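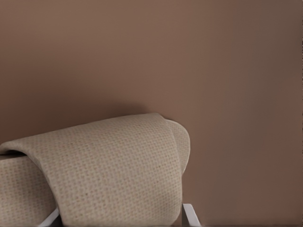

La Blanchisserie de Sterau est le neuvième niveau de Sitero, jeu d'action et de plateforme en deux dimensions du studio Eltbridge. On y accède après avoir vaincu la Régente au Lavoir, et c'est sans doute là que le jeu révèle tout son charme : musique à la vielle, ennemis cachés dans le linge, passages secrets à foison ! Les étoffes y servent de repères. Un tissu beige clair à fine trame régulière, piqueté de petites mouchetures plus foncées et plié par-dessus un meuble, devant un mur uni brun-mauve, donne une bonne idée de la palette des premières salles, toute en tons sable et bruns sourds. Les drapés rouges, eux, signalent toujours un piège.

Accès et déroulement

Le niveau se compose de la Cour des cuves, des Séchoirs, de la Galerie des paires et de l'arène finale. La Cour des cuves se traverse vite, mais il serait dommage de la bâcler : en frappant la troisième cuve avec une attaque plongeante, on ouvre une trappe vers une réserve qui contient 400 pièces et une fiole de vigueur. La trappe se referme dès qu'on quitte l'écran.

Viennent ensuite les Séchoirs, une longue montée verticale où les cordes à linge font office de plateformes. Elles ploient sous le poids du personnage puis le renvoient vers le haut, et enchaîner les rebonds sans toucher le sol procure un plaisir rare. Les Lavandières grises lancent leurs battoirs en cloche ; il vaut mieux les éliminer depuis la corde supérieure. En difficulté Tourmente, leurs projectiles traversent les draps, ce qui rend la deuxième montée franchement redoutable pour un personnage sans armure.

La Galerie des paires
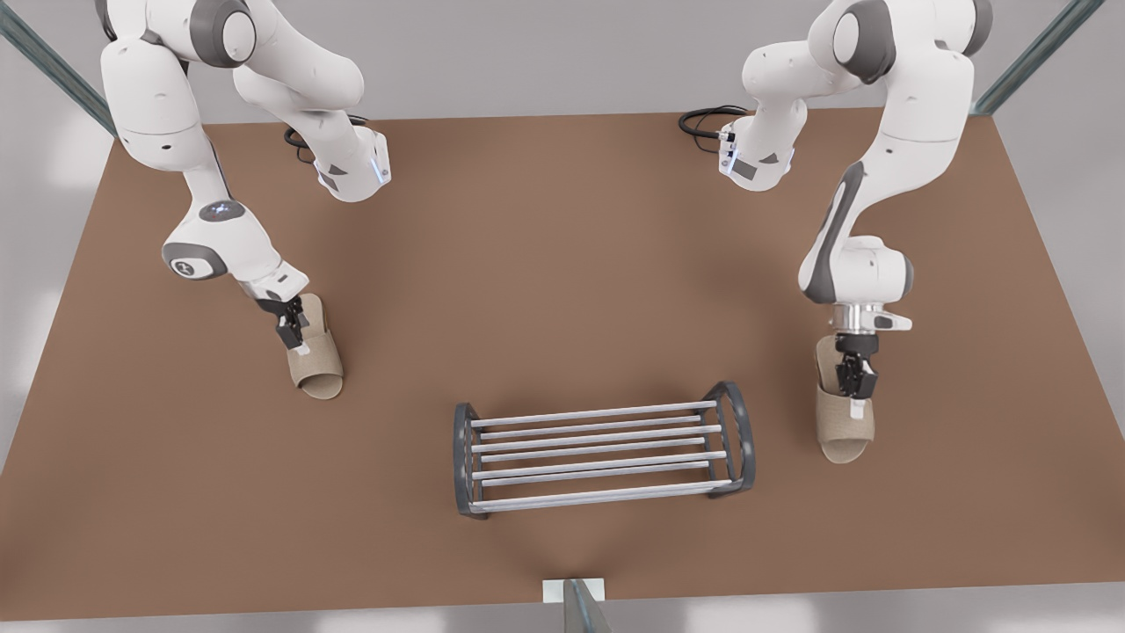 La Galerie des paires est la salle d'énigme du niveau, et l'une des plus inventives du jeu. Le joueur doit réunir des chaussures dépareillées sur les socles correspondants pendant que des Valets mécaniques cherchent à les reprendre. Tout se joue sur l'observation des modèles : une mule ouverte tressée, brun clair, à large bride et à semelle un peu plus pâle, ne se confond pas avec un sabot ou une bottine, et c'est à ce genre de détail qu'il faut se fier. Une erreur réveille 2 Valets supplémentaires. La solution change à chaque partie, à l'exception du premier socle, qui attend toujours une bottine noire.

Boss : Maître Shih

Maître Shih, l'intendant de la Blanchisserie, se bat en 4 phases. Il commence par des balayages au fer brûlant, faciles à esquiver d'une roulade, puis remplit l'arène de vapeur. Son ombre reste visible au sol : on la suit, on attend qu'elle s'arrête, on frappe. Dans la troisième phase, il appelle des Lavandières grises et se met hors de portée sur une poulie, que l'on fait tomber avec n'importe quelle arme de jet. La dernière phase reprend toutes ses attaques en accéléré, sur une musique magnifique où la vielle cède la place aux percussions.

La Masse de fonte interrompt son attaque chargée. Les joueurs équipés de la Rapière devront se contenter de l'esquive.

Développement

Le niveau a été dessiné par Polyxeni Stergiou, sur une idée d'Apostolos Sfakianakis, qui voulait un décor où presque tout bouge sous les pieds du joueur. La musique est de Glykeria Koutsoukos. Une première version comportait une course-poursuite en chariot, abandonnée en cours de production ; on en retrouve les rails à l'arrière-plan des Séchoirs. La mise à jour d'octobre 2025 a réduit la portée des battoirs et corrigé un défaut qui permettait de sortir de l'arène par le plafond.

Anecdotes

Le portrait accroché au-dessus de la porte de l'arène est celui de la Régente jeune.
Si l'on reste immobile sur la corde la plus haute des Séchoirs, un merle vient se poser à côté du personnage et reprend le thème du niveau.

Voir aussi : Régente au Lavoir, Masse de fonte, Valet mécanique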